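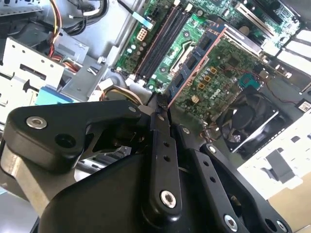
Wrist cam, gripper in beside the blue memory module.

Forum: Manipulation and Arms > Data collection
Thread: Memory module demos, how many is enough?

weldu_dave wrote:
We've got 402 demos of the memory job on the old Dell tower now, all done by hand on the leader arm. Plan is to train on the lot over the weekend. Before I tie up the machine, does anyone think the wrist view alone is good enough? I've got a side camera as well but it drops out and I'd rather leave it off.

trurside wrote:
402 demos of what, though? One tower, one board, one blue stick? I'm not trying to be rude, but I've read this post a dozen times on here with a different object in it. You'll get a policy that knows your tower. Shift the case a hand's width and it'll poke the fan.

weldu_dave wrote:
It's one tower, yes. I move it between demos.

trurside wrote:
Move it how far?

weldu_dave wrote:
Within the tape marks. So not far.

Plorkov wrote:
I'd worry more about the view. Look at how much of your picture is gripper. Black linkages across most of the bottom half, and the fingertips come together right at the spot you care about. The two empty slots behind the module are black too. On a downsized image I doubt you could tell me where the tips end and the slot starts, and you know what you're looking at.

leonie_d wrote:
I'll disagree with Plorkov a bit. The gripper being in the picture is useful. It's always in the same place, so the network learns to ignore most of it, and you get the tips and the target together. The module is blue with a copper-coloured edge on a green board. That's about as easy as computer parts get.

Plorkov wrote:
Easy until he puts in a green module.

leonie_d wrote:
Then he collects some with a green module. Nobody claimed it would work on every computer in Canada.

trurside wrote:
Dave sort of did, in the other thread. "General PC servicing" was the phrase.

weldu_dave wrote:
That was a funding thing. Please let it go.

drestar_77 wrote:
What are you doing with the bad ones? We had a batch where the operator would stop and wiggle for a couple of seconds before closing the fingers, and the arm learned to wiggle. Very faithfully. We threw out the whole batch and redid it with two operators who'd agreed on the approach first.

weldu_dave wrote:
I kept the ones with hesitation in. I figured it needed to see recovery.

drestar_77 wrote:
Hesitating isn't recovering. If you want recovery, start the arm in a bad spot on purpose, begin recording there and drive it back. 20 of those would do more for you than another hundred clean ones, in my opinion.

trurside wrote:
In your opinion. Have you got numbers?

drestar_77 wrote:
From one job, so take it for what it is. With the wiggle batch we managed 2 out of 20 tries. After the redo it was 7. I wouldn't put it on a poster.

trurside wrote:
Fair enough, that's more than most people post. Still a coin toss I'd lose, mind you.

leonie_d wrote:
Dave, what about the cables? There's red, yellow and black running over the drive cage and an orange and yellow bunch curled up near the bottom of the slots. Do those stay put through the whole set? If they do, I'd bet the policy is steering by them. We caught one doing that here. I tucked a wire out of the way and the arm got lost.

weldu_dave wrote:
They stay put. I hadn't thought of them as anything. I'll mess them up between runs.

Plorkov wrote:
And the lights. And open and close that white latch, unless you're going to promise it's in the same position for the rest of time.

weldu_dave wrote:
OK. So the plan is: hold off on the big run, pull the hesitation ones, record 20 bad starts, move the cables, and get a second tower off the junk shelf. Side camera?

leonie_d wrote:
Fix the dropout and use it. From the wrist you can't judge how deep the tips are.

Plorkov wrote:
Agree with Leonie there, mark it down.

trurside wrote:
Keep one tower right out of training and test only on that. If you post a video of it working on the tower it was trained on I'm going to ask, so save us both the bother.

weldu_dave wrote:
Will do. Side camera turned out to be the USB hub, by the way. New one is on order.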